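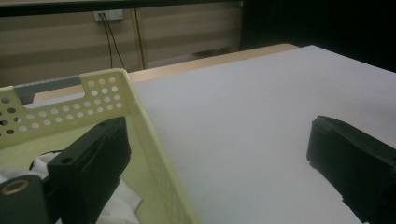 **Which file do I open if I just want to read the hints?**

Open `hints.csv` in any spreadsheet program and start at the top. Every hint is in there in full, one to a row, with the newsletter issue it came from in the first column.

# The Sturnemden Household Hints

What you've found is a plain text collection of household hints sent in by readers of the *Sturnemden Letter*, a stapled newsletter that went out to the streets around the old Ofori mill for a good many years. People wrote in about getting tea out of tablecloths, keeping moths off wool, what to do with a jar lid that won't budge, and how to dry sheets in a wet spring without the whole house smelling of it. The editors printed nearly everything they received, bless them, including the hints that disagree with each other, and I've kept it that way.

My aunt left me her set of the newsletters, all 31 issues, in a biscuit tin with a bit of ribbon around them. I started typing them up one winter mostly so my cousins could read them (two of them live far away now and had been asking for years), and then Wiebke Haberkorn got interested and it grew into a proper project with column names and everything!

Last full update: 11/07/2018

## What's in the folder

- `hints.csv` – the hints themselves, 1,073 rows
- `topics.csv` – the list of 40 topics, with a short note on what each one covers
- `words.md` – old or local words and what we think they mean
- `letters/` – the longer letters, one text file each, for when a hint was really a story with a hint somewhere in the middle
- `CHANGES.md` – what I fixed and when, kept up more faithfully some months than others

## The columns in `hints.csv`

| Column | What it holds |
|---|---|
| `issue` | Issue number, 1 to 31 |
| `page` | Page as printed; blank for the loose inserts |
| `topic` | One topic from `topics.csv` |
| `topic_2` | A second topic if it needed one, often blank |
| `text` | The hint, as printed |
| `signed` | `full`, `initials`, `pen name` or `none` |
| `checked` | `y` if Wiebke has read it against the paper copy |

Spelling is left as it was printed. If a word is so far gone that you'd stumble on it, there's a plain spelling right after it in square brackets. I went back and forth over this for a long time. My first version tidied everything up, and it read like the back of a detergent box, so I undid it all and I'm glad I did.

Measures are left alone too. You'll meet cups, spoons, gills, "a walnut of butter" and, in one starch recipe, "as much as seems kind." I wouldn't know how to convert the last one.

## How it was put together

I typed the whole thing by hand from the paper. I did try scanning the first few issues, but the ink has gone brown and the columns run very close together, and the software kept stitching a hint about boot polish onto a hint about custard. Typing was slower and a lot more pleasant.

Wiebke then took 400 of the hints, spread across all the issues, and read them against the originals. She found dropped lines, a couple of places where I'd skipped from one "and" to the next, and one hint I had typed twice under two different topics. Everything she found is corrected. The rest of the rows have only had my own eyes on them, so please be a little gentle.

Ridwan Lau worked out the topics. He began with the headings the newsletter used, but those changed whenever the editor did ("Wash Day" turned into "Laundry," then "Linens and Laundry," and for one issue in June, "Suds"), so he made one list that works for the whole run. Laundry and stains make up by far the biggest share. After that come kitchen, mending, and the garden.

## Things to know before you use it

**Please don't try all of these at home.** Quite a few hints call for things you shouldn't breathe, mix or keep under a sink. We've given those the second topic `caution`, but we're a typist, a reader and a sorter, and none of us is a chemist. A hint without the tag hasn't been tested by anybody here, apart from the lemon and salt one for brass, which I use on the door knocker.

**Names.** Full names and street addresses are taken out of the text. Pen names stay in, as they were chosen to be read: "A Tired Starcher" turns up again and again and is my favorite. If you think a relative of yours is in here and you'd like a letter removed, write to me and I'll take it out.

**Gaps.** Issue 9 is missing its center sheet. The Anier Street library has a copy of the same issue and theirs is missing it as well, so I suspect it was a pull-out coupon page. If you own one that's whole, I would be so happy to hear from you.

**Who wrote in.** These are the people who had the time and the liking for it, in one small place. Please don't take the collection as a record of how everybody kept house.

## Using and sharing it

You may copy it, print it, put it in a school project or read it aloud to your mother. If you publish something from it, please mention the Sturnemden Household Hints and keep the issue number with the hint so others can find their way back. Stusex, the little search page Ridwan made, reads straight from `hints.csv`; if you rename the columns in your own copy it will stop working, and you'll have to edit the names at the top of its settings file.

## Corrections

Send the issue, the page, and what you think it should say. A photo of the printed page is a great help with the smudgy ones. I go through the mail in the evenings and can be slow in the summer, when the garden has most of me.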